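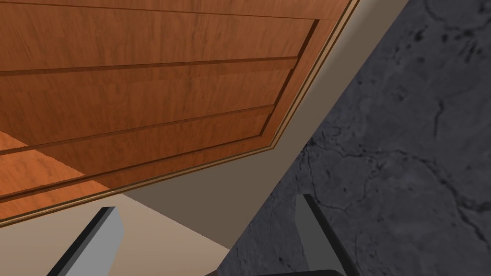
Prillum opens its online trust deed and registry service to small firms in Nilville

Share 3 Comments 0

Search our news
Enter keyword

NILVILLE, 05/07/2020 – Hi everyone, Nisha Nishad here. I run Prillum, and I get to write our press releases because I'm the one who can't stop talking about this stuff. Today we're opening Vosiment, our registered agent and mail service for small companies, to any business with an address in Nilville or out in the Kandpal district. We've been running it with 25 local firms (you know who you are, and thank you!) and it's ready for the rest of you.

If you've ever set up a company you'll know the bit I'm talking about. You fill in the forms, pick a name, pay the fee, and then there's a line asking for a registered office. Most people put down their home. I did, with my first company, back when it was me and a second-hand printer in the spare room. Then I moved house and forgot to change it, and a notice about my annual return went to the new tenants, who very kindly kept it in a drawer for me until I'd missed the deadline. I paid the late fee and grumbled for a month.

Vosiment gives your company a proper street address for official mail, staffed during business hours. When something arrives we open it, scan it and put it in your account the same day, and you get an email or a text telling you what it is in plain words. Not the legal title of the form – what it is, and when it needs to be dealt with. The paper copy stays with us until you tell us to post it on or shred it.

We've also added a date list, which came out of a long and fairly cranky phone call with one of our first customers. He wanted every filing date for his 3 companies on one page, with no clicking around, and he wanted to be able to print it and stick it on the fridge. So that's what it does. It prints on a single sheet, and there's a bigger type size if you need it.

My business partner, Shivam Kaushik, looked after the build, and I asked him for a quote that sounded like him.

"We kept taking things out," Shivam said. "The first version had charts. People running a bakery don't want a chart of their mail, they want to know if they owe somebody a form."

Now the money. Vosiment is $25 a month for one company, and $51 a month if you have two or more under the same owner. There's no set-up charge and you can leave whenever you like – we'll send your mail on for 3 months after you go, so nothing gets lost while you change your address over. If you pay for the year up front we take off one month. We have room for 500 companies at the Nilville office before we need more shelves and another pair of hands, and I'd love to have that problem by August!

A few things we don't do, so you don't ring up and get annoyed with me. We don't give legal advice, we don't do your books, and we can't take parcels (the front counter is tiny). If a letter looks like it needs a lawyer we'll say so, and you can choose your own.

To sign up you'll need your company number, a piece of photo ID for one director, and ten minutes. You can do it on our site or come in and do it at the counter with one of us. If your registered office needs to change, we'll fill out the change of address form with you and you sign it.

Media questions can come straight to me, Nisha Nishad, at the Prillum office in Nilville. I'm happy to talk on the phone, and happier in person if you're bringing coffee.

Recent items
Prillum moves to a bigger counter in Nilville
Changing a director: which form and when
Winter office hours for Kandpal customers
What to keep from your first year in business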